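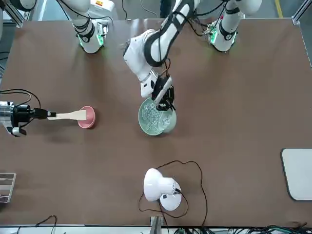

Every January I decide to become a person who makes soup, and every January I remember that soup is mostly a storage problem.

The making part is fine. You cut up an onion, you feel virtuous, you put on the radio. Then it's nine at night and you own four quarts of lentil something, and you have two containers, one of which still smells like last year's chili and has the lid from a different family.

I went down to the hardware store in Trellham to buy proper ones. I wanted the square kind that stack. What they had was a set from a company called Plisska, 60 dollars, with lids that click on all four sides and a booklet. I have owned cars with a thinner booklet. It had a section on "first use" and a section on "seasonal care." I bought them anyway, and I have not cared for them seasonally. 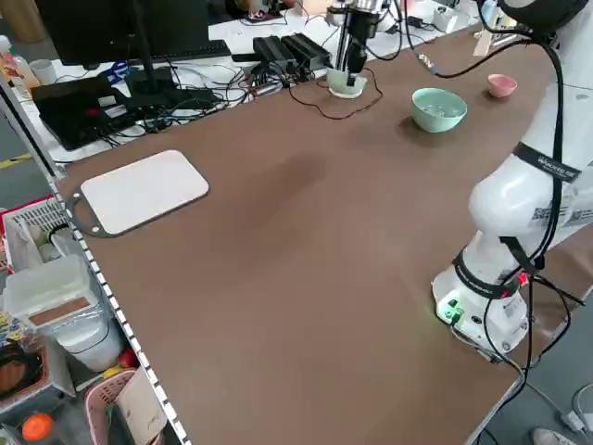
Anyway, the soup. My neighbor Bogdan Nowicki makes a sour rye one that I would put up against anything sold for money, and when I asked him for the recipe he gave me a look and said to start with the rye. I said how much rye. He said enough. This is a man who spent his working life as a surveyor and can tell you the slope of my driveway by standing on it, and his unit for flour is "enough."

So I tried it. The starter is rye flour and water left on the counter for a few days until it goes sour on purpose, as opposed to the other things on my counter. Mine sat there next to the toaster and did nothing. Then one morning it had climbed out of the jar and was heading for the bread box. I took this as a good sign and called Bogdan, who said it was too warm in my kitchen, and also that I should have used a bigger jar, and also that he'd told me that. He had not told me that.

The soup came out gray. I'd call it a pleasant gray, the color of the parking lot behind Skinner's when it's drying out. It tasted pretty good with enough sausage in it, though I've noticed that's true of most things. I took some over to Bogdan in a Plisska and he ate it standing up and said, "It's soup." I have been living on that ever since.

The container has not come back. It's been a week and a half. I don't want to be the sort of person who asks after a lid, but they came as a set, and the booklet is pretty firm about keeping the set together.

Next up is leek and potato, which I have made before and which can't leave the pot by itself. I bought 2 pounds of leeks and it turns out of those you get to keep about a third, the rest being green leaves and dirt. My wife has asked that I not start anything else on the counter until the jar is clean. The jar is soaking. It has been soaking since Tuesday's trash went out, and I'm told that's long enough.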